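27 March 2022

Went to the Rellance open day this morning. Parked at the Marikar lot and walked over, 6 minutes. Coffee and name tags first, then a short talk from the Trolico people about picking up household things – bottles, jars, the stuff that ends up all over a bed.

After the talk they split us into groups and took us to see the work being done in a bedroom. It's slower than I expected. The gripper is held by hand, and the person doing it has to think about every grab.

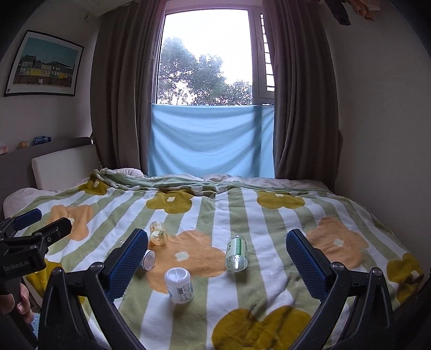
I asked how long a person keeps at it before taking a break. Two hours, they said, and three on a good day. My wrist would give out long before that.

Lunch was sandwiches. Talked to a man from Grestell who wants the same thing for his stockroom, but he thinks the price is too high. Left at 2 and hit traffic on the way home. They're having another one in October. I'll probably go if work lets me.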